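Textile notebook, August, started 9:40 in the morning

Continuing with the soft furnishings for the Hsieh room. Yesterday I wrote that everything should be sorted by color first. Today I changed my mind. Color is not the problem, the pile is the problem. The long pile fabrics hold lint and give it to everything they touch, so I will sort by surface and look at color after.

Groups for now: smooth printed, short fuzzy, long pile. The cream with brown spots goes to short fuzzy. The white plush is long pile, and the shaggy olive-brown also, but these two must not lie together. The deep red with the pale pink shapes I leave beside the cream for the moment, because I like how the two look next to each other.

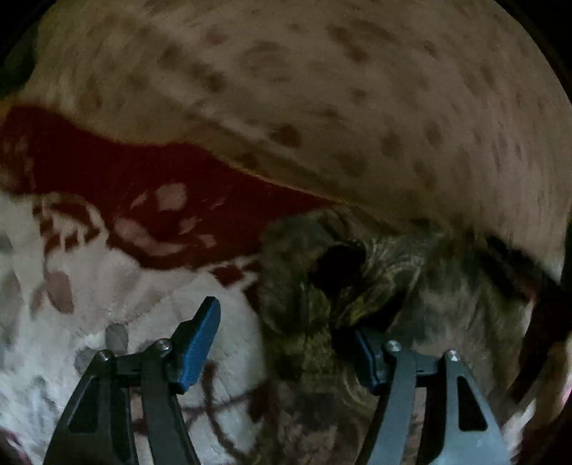
Ho-yin Cheng: I would not put anything white near that red before you test it. Take a damp white cloth, press for 2 minutes on a corner nobody sees, and check the cloth in daylight. Also please do not use the Ollix roller on the shaggy one, it pulls the fibers out.

Good point about the test, I will do it after lunch. For the roller I did not know. I have the soft brush from Firnier, I can use this one and brush only in one direction.

Washing, still open. The Oter sheet says 40 degrees for printed covers, but it says nothing about quilting. My feeling is that the quilted blanket should go cooler and alone, and dry flat. I would like to keep the botanical side up in the final arrangement, with the maroon band at the top under the big pillow. The gray leaves and berries are calm, and the pillow with its small mauve and brownish-pink shapes already has enough pattern for one place.
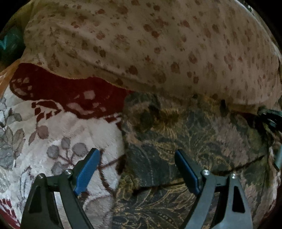 The other possibility is to fold the blanket one more time, so only the band and a little of the leaves come out. It would save space on the shelf too, but I am afraid of a hard crease in the quilting. Shelf label for this group is 143, please keep the old label inside the bag until I have corrected the list.

To do:
Damp cloth test on the red
Ask Hsieh if the covers come off for washing
Brush the olive-brown, outside
Buy 2 more cotton bags, the large size

Stopped at 12:15.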